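Small things that made my two-arm kitchen build easier to live with

I've been at this since January, mostly evenings, and the questions I get about it are hardly ever about the code. People want to know how I stop things from tipping, sliding, steaming up and pulling each other off the table. So I've been keeping a list on the inside of a cupboard door, and this is the list, tidied up a bit.

Buy the boring table. My first one was a folding thing from Niketti and it wobbled every time an arm stopped short. You don't notice a wobble when you're chopping onions, but an arm that thinks the pot is in one spot while the pot is rocking somewhere else will miss it every time. Put your hip against the table and shove. If it moves, fix that before you touch anything else!

Mark where things live. I use painter's tape, two little corners for each item, one for the pot and one for the plate. It peels off clean, and when a friend "helps" by wiping everything down I can put the whole layout back before my coffee gets cold. Go over the corners with a pencil too, in case the tape walks off on somebody's sleeve.

Practice cold. I can't say this enough. I ran my steamed bun routine for 13 evenings with the power off and day-old buns before I let any steam near it. Cold buns are firmer and much more forgiving, and if you drop one you've lost a bun and nothing more. (The Pulard frozen ones keep their shape best, if you can find them.)

Lids first, always. Lifting a lid sounds like the easy part, and it took me longer than the buns did. Come at the handle from the side, close slowly, and have the arm set the lid down flat on a spot you picked ahead of time, well away from the plate. Mine used to let go while the rim was still a finger's width up, and the clatter scared me half to death.

Give your cables somewhere to go. Leave a generous loop at every joint, then move the arm by hand through its whole reach and watch that loop the entire way. I use the soft hook-and-loop straps from Van der Merwe, four to an arm, and I don't pull them tight.
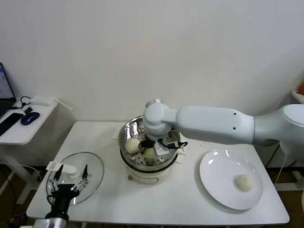
Keep the laptop off the main table. I run mine from a little side table now, with the charger and the mouse and whatever else I've dragged in, and it has saved me from at least one very bad Monday. Steam and keyboards don't mix, and you'll want your elbows out of the way when an arm swings.

Go easy on the squeeze. A bun that's been pinched too hard keeps the dent, and then the next grab lands in the dent and it all goes downhill. I start with the fingers barely closing and add a touch at a time until it lifts. Mavesora sells stick-on finger pads that are supposed to help, and I went through five of them before going back to bare fingers and a slower lift. Your buns may vary.

Use a bigger plate than you think you need. With a small one I spent all my time chasing the landing spot. With a big one I can be off by a good bit and dinner still ends up on the plate.

Wipe down between runs, and keep a hand near the off switch while you do it. I keep a dry cloth for the arms and a damp one for the table, in different colors so I don't mix them up.

Next on the list is dumplings, which are smaller and slipperier and already making me nervous. If you've found a way to lift one without tearing the skin, please write and tell me how.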